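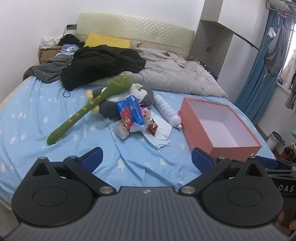 Bedroom set, penguin and green plush stick in the middle.

Sep 15, 2020

Bed clearing again for the Mellunley set. Target is 480 examples. Pavithra wants more soft things, so the pile had the plush, face masks, tissues and a spray bottle. Thin wrappers are the slow part. I redid 12 takes where my grip closed too early. Julián checks the labels tomorrow. My wrist is sore, so I'll do 10 more after tea and leave the grey blanket for last.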